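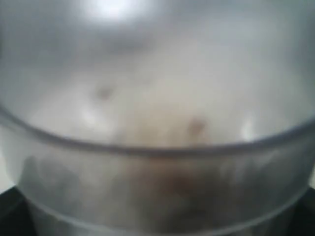

The rim of a frosted plastic container, seen from close up.

By the home desk
Monday, July 13, 2026
4 min read
Last updated 2:15 p.m.

The owner of Thevar, a two-room kitchen supply store in Flenel, keeps her own leftovers in the same containers she sells. They are frosted plastic, the color of skim milk, and she has strong opinions about where they should go when they are empty.

"Not under the sink," she said. "That's where people put them, and then they can't find a lid and they buy more from me. I shouldn't complain, but I do."

She opened the store after years of cooking in a school kitchen, where everything that held food was stacked by size and every shelf had a strip of tape on it. She still labels with tape at home. She writes what is inside and the day it went in, and she peels the tape off before washing.

Asked why she prefers frosted plastic to clear, she said it came down to how it ages. "Clear plastic shows every scratch after a few months. Frosted has that soft look already, so you don't mind it. You can still tell if it's soup or rice in there if you hold it up."

The drawback, she said, is that a cloudy wall can hide a greasy one. She runs a finger around the inside after washing, then along the rim. If it squeaks she puts it away. If it slides she washes it again, with hotter water and a little more soap.

"The rim is the part I look at when I'm buying," she said. "A lid only holds on to the rim. I've had nice-looking bowls come in where the lip was warped a little, and you could press that lid down all day."

She tests new stock by filling one piece from each carton with water, closing it and leaving it upside down on a towel overnight. A line from a supplier called Makumar failed last year and went back. The one she carries now, Virkura, passed, though she said she would like the lids better if they came in more than one color.

The store stocks about 400 pieces at a time, most of them on a single wall by the register. The rest of the room goes to dish towels, cutting boards and a bin of loose lids that customers are welcome to dig through. She charges 25 cents for a loose lid.

"That bin brings in more people than the sign does," she said. "They come with one bowl in a bag and try everything. Some of them are in there half an hour."

Her advice for a crowded cupboard is short. Take everything out and put it on the table. Match each container with its lid, and put anything without a partner in a bag by the door. Nest the containers by shape, round with round, and stand the lids on edge in a dish rack or a shoebox beside them.

She does not store containers with the lids on, even when there is space. "They get a smell," she said. "A closed-up smell. Leave them open and let the air in."

Tomato sauce is the question she hears most. She rubs the inside with a thin coat of oil before the sauce goes in, and lets the sauce cool first. For stains that are already there, she sets the container outside on a sunny afternoon – she has a spot on her back step – and brings it in at supper. Some stains fade and some stay.

"I have one that's been orange since I got married," she said. "It holds onions now."

In August she plans to move the containers to the front room, where the light is better, and put the towels by the register. The store will close for two days while she changes the shelves, and the lid bin will be out on the porch in the meantime if it doesn't rain.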